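**Ticket:** treadmill in bay 4, belt hesitation and wrong incline reading
**Opened by:** Sekar Lau
**Assigned to:** Tobias Okafor
**Opened:** Jul 26, 2026
**Unit:** Sturkach treadmill, console by Gromeo
**Priority:** normal (unit tagged out)

## Reported problem

Belt hesitates on foot strike between 3 and 6 mph. Worse with heavier users. Two members training for the Pellegrini half marathon reported it separately, both during interval sessions. Console also shows incline at 4 percent when the deck is visibly flat. No error code on the display at any point.

Last service was in May: belt lubrication and a firmware update on the console. No parts replaced then.

## Initial checks

- Power cord seated, outlet is on its own circuit, no extension cord.
- Safety key contact clean. Jumping the contact made no difference.
- Belt centered, no fraying at the seam.
- Deck dry to the touch under the belt at mid-length. Noted for later.
- Error log on the console: empty. 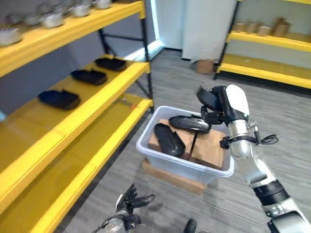
## Step 1: belt tension

Marked both rear roller bolts before touching them. Lifted the belt edge at the center of the deck; it came up more than the manual allows. Tightened both bolts a quarter turn, ran at 3 mph, walked on it. Hesitation still present. Another quarter turn each side, same result. Returned both bolts to the first quarter-turn position, where the lift is in spec.

Tension was off but is not the main cause.

## Step 2: drive belt and motor

Unplugged, waited for the board to discharge, pulled the motor hood. Lint on the intake side, vacuumed out. Held the walking belt by hand and turned the motor pulley: the front roller pulley stayed put while the drive belt slid over it. Drive belt ribs are glazed along the full length.
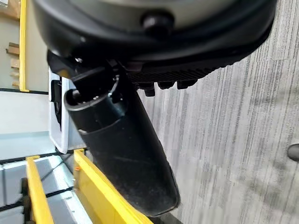 Fitted the spare drive belt from stock. Spun the flywheel by hand to confirm tracking, then ran unloaded at 6 mph for 17 minutes. Motor housing warm, no smell. Walked and jogged on it at 3, 4 and 6 mph. No hesitation at any speed.

Applied silicone to the deck while the hood was off -- the May lubrication does not seem to have reached the middle.

## Step 3: incline reading

Separate fault. Ran the incline calibration from the service menu. It stopped halfway with the deck at its lowest point and the console still showing 4. Repeated after a full power cycle, same result.

Checked the lift motor connector at the lower board. One pin was pushed back in the housing. Reseated it, tugged each wire, ran calibration again. It completed. Display now reads 0 with the deck flat and follows the deck up and down.

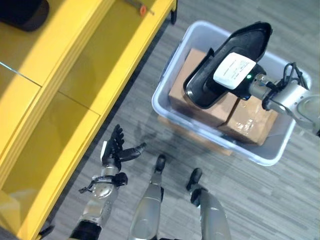
*Yellow shelving and gray carpet.*

## Comments

**Sekar Lau:** Can it go back on the floor tonight? The Gusov run group has it booked for a tempo session.

**Tobias Okafor:** Yes, up to 6 mph is tested. I have not run it faster with a person on it. Somebody over 200 lb should do a few minutes at tempo pace before the group starts.

**Sekar Lau:** Did that myself. Smooth, no slip, incline matches. Heart rate grips drop out now and then, but they did that before.

**Tobias Okafor:** Grips are a known issue on this console -- open a new ticket if members complain. Chest straps pair fine.

## Resolution

Drive belt replaced, rear roller tension corrected, deck lubricated, lift motor connector reseated, incline recalibrated. Tag removed.

## Open items

- Reorder one drive belt (stock is now zero).
- Recheck rear roller tension after some 17 hours of use.
- Inspect the same connector on the other Sturkach units at next service.

**Status:** resolved, pending tension recheck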